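Home | Forums | Builds | Marketplace | Log in

Two-arm dish unloader, shared workshop build

benchrat_jit
Progress on the unloader at the Jitotthorpe workshop. Both arms are bolted to the front rail, panels are up round the back and sides, and the Asfaw controller boards talk to each other at last. The job is to take dishes out of the rack and put them away on the left. Picked the rack because it's the hardest thing in my own kitchen. Comments welcome, even rude ones.
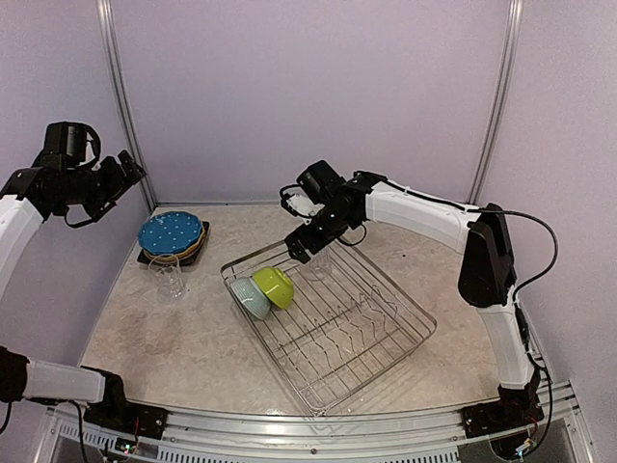 Both arms on the rail, rack in the middle, plates at the back left.

Hollau
Rude one, then. You've spent how much to do what I do while the kettle boils? And there are two bowls and a glass in that rack. Mine has never looked like that in its life. Show me one with forks in.

benchrat_jit
400 so far, not counting the arms, which I had already. Forks come later.

marketus_tom
I'm with Hollau on the load but not on the money. People spend more than that on a bike they don't ride. What worries me is the clear glass. I ran a single arm for 11 months and glass was the one thing it never got right. It sees the wires straight through it and grabs at those instead. What's your success rate? A number, please — "pretty good" doesn't count.

benchrat_jit
Last proper run in July was 12 tries on the glass. It got four. Bowls are much better, I'd trust it with those.

The wrist camera helps more than I expected. From the fixed view the glass nearly vanishes into the rack, but get close and look down on a glass, like the one out on the counter by the plates here, and you've got rings to aim at.

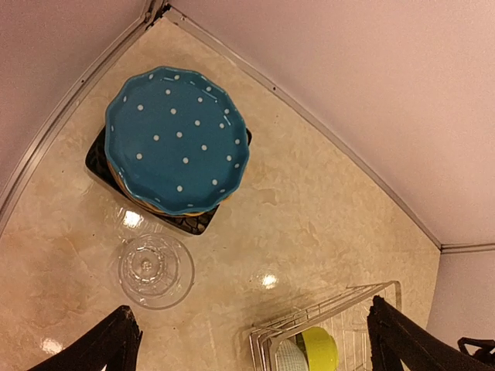 I've been training on the close view only for the last stretch, with the fixed one just used to get the arm near enough. Might be the wrong call. The fingers take up a fair bit of the view and I'm wary of it learning where the fingers are and very little else.

Hollau
Four out of 12 is a machine for breaking glasses.

marketus_tom
Bit harsh. A miss isn't a breakage. But I would want 1,000 tries before I believed any rate, and I'd shift the rack between them. If it's always at the same angle you're testing its memory.

benchrat_jit
Fair. I do shift it, though not by much. Will do a set with it square to the rail and post the count, good or bad.

Hollau
And forks.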